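About Zirkcombe

Toy wash, toy mend, toy re-dress. One long room over a tile shop, four sewing tables, more thread than we'll ever use up. We take in plush toys that have been loved hard and we send them home in better shape. That's the short version. Longer one follows for those with the time.

How it started

Mi-kyung Bae ran the alterations counter at a dry cleaner's called Posten for years -- hems, zippers, coat linings. People kept handing over bears along with the coats. She did them on her lunch break, then on weekends, then she gave notice. Shoshana Haverford came in the second September with a pet grooming background and a very good set of combs, and it's been the two of us running things ever since. A few part-timers before the holidays.

The name is from a street Mi-kyung lived on. People ask.

What we do

Plush, mostly. Some rag dolls, some puppets. Long fur is our thing, the shaggy stuff other places send back.

Surface cleaning and full wash
Combing out and de-matting
Restuffing (polyfill or wool, you pick)
Seams, noses, eyes, ears
Clothes -- mending what came with the toy, or sewing new

We do not do electronics. If your toy talks or lights up, take the battery pack out before you bring it, and keep it somewhere safe becuase we won't have a spare. Same for music boxes unless they lift out easily.

The room

Shoshana picked the walls. Mi-kyung wanted plain white and lost. So it's waves, big curling ones in mint and gray and a pale mauve, and a marble-look surface to work on because light fur shows up on it and so does every stray thread. Stuff gets left about. Egg-shaped things, glittery boxes, little cards, whatever kids' toys have been traveling with. It all stays near the toy it goes with if we can manage it.
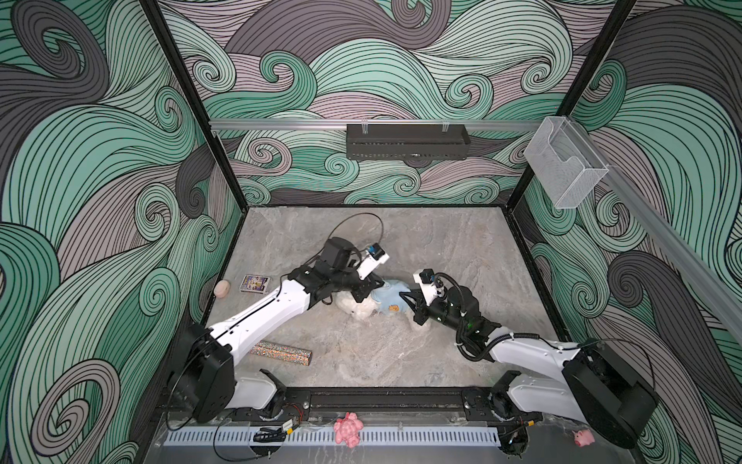

White plush in the smiley shirt, with a few small things around it.

Clothes are half the job

Most people come in about the fur and forget the outfit. But the outfit is what the kid remembers! Wrong blue and you hear about it at bedtime.

So we go slow on shirts. Old prints get washed inside out, by hand, cool water, and they dry flat. We don't iron over a print, ever. If a shirt has shrunk or the neck has gone we'll cut a pattern from it and make a second one, and you get both back. Buttons we match from the Ryu drawers, a haberdashery stock Mi-kyung bought when the shop closed. 512 little drawers. Not all labeled, we're working on it. Shoshana says that every year.

No charge for re-dressing after a wash. Small charge for new clothes, depends on the fabric, ask first.

Fur, the long kind

Long white fur is the hardest thing we get and the one we like best. It clumps. It picks up juice, pen, porch dust, lip balm. Then somebody puts it through a hot dryer and the tips go hard, and after that there's only so much anyone can do. We'll tell you that up front and you can decide.

Our way of doing it: wide comb first, dry, from the tips back to the root. Spot test somewhere hidden. Wash in a bag, by itself. Towel, then air, and then the wide comb again and the fine one last. Takes days. A big one can take 9 and we won't rush it, so please don't book us the week before a trip.

Any mark we find gets written on the ticket before we touch it. Some are stains, some are labels or a bit of the design, and we would rather call and ask than scrub off something that's suppose to be there.

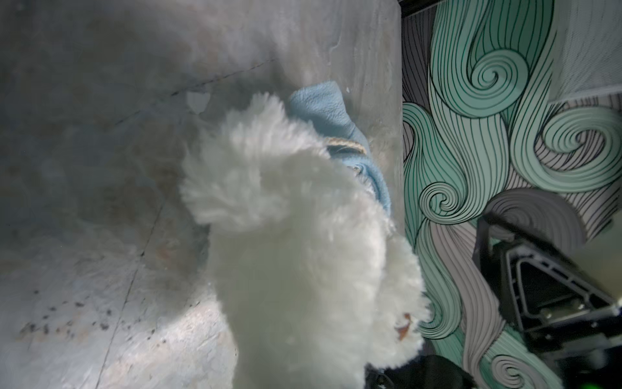
Bringing a toy in

Walk-ins till 4 p.m., closed Wednesday. No appointment for one or two toys, but please call ahead if it's a whole shelf. Bring the clothes, the hat, the one shoe. Tell us the name as well, it goes on the ticket and we do use it.

By mail is fine too. Use a box, not an envelope, and put a note inside with your phone number.

Can't be without it overnight? Say so at the counter. We keep a few loaners and some kids will take one, some absolutely will not.

Classes

Mi-kyung teaches a beginner's mending evening in the back half of the room. Ladder stitch, closing a seam so it doesn't show, sewing on an eye that stays on. Bring your own patient. The Celtau kits we sell at the desk have everything in them except scissors.

Get in touch

Phone is quickest. Email gets answered at the end of the day, usually by Shoshana, usually short. Photos help alot for quotes -- one of the front, one of the back, one of the worst bit.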